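Werno open day drives — data card
July 16, 2022

# What this is

A small set of forward-facing road recordings from the Werno open day, where visitors rode along while the Drileck driving software handled the lane keeping and a safety driver sat ready at the wheel. We had a great time doing it, and we'd love for people to use the data!

# What's in it

- 1,949 stills, sorted by ride
- 120 short clips
- 4 ride folders, each with its own `notes.txt`
- lane labels for 900 of the stills (edge lines and center line only)

The rides follow ordinary two-lane country roads. Edge lines are mostly clear, center lines are broken, and traffic is light — good material for a first lane-following project.
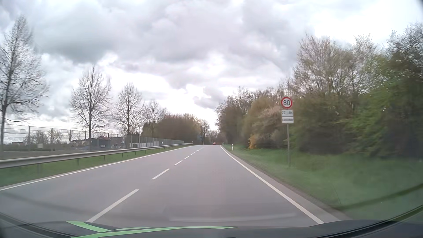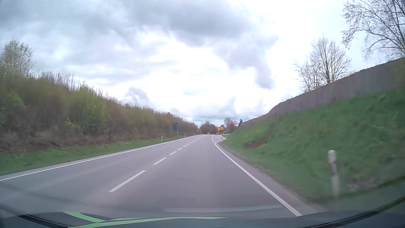
# How the demo ran

Visitors met at the Cattaneo hall, got a short safety talk, and then went out in pairs. The back-seat screen showed the lane estimate live, and that screen was the hit of the day. People kept calling out signs before the software found them (the kids were very good at this). We added a second round of rides after lunch to fit everyone in.

# Labels

Lines were drawn by hand in Ratalico and checked once by a second person. Side road openings were the hardest part, and we argued over them a lot. Our rule: follow the main lane straight across the opening and mark that stretch `junction`.

# Known gaps

- Daytime only, no night rides
- Posts and signs close to the car can be blurred
- Sign text is not labeled
- The April test rides use an older label format and are kept in a separate archive

Found a bad label? Open an issue with the ride folder and still number — we do read them all.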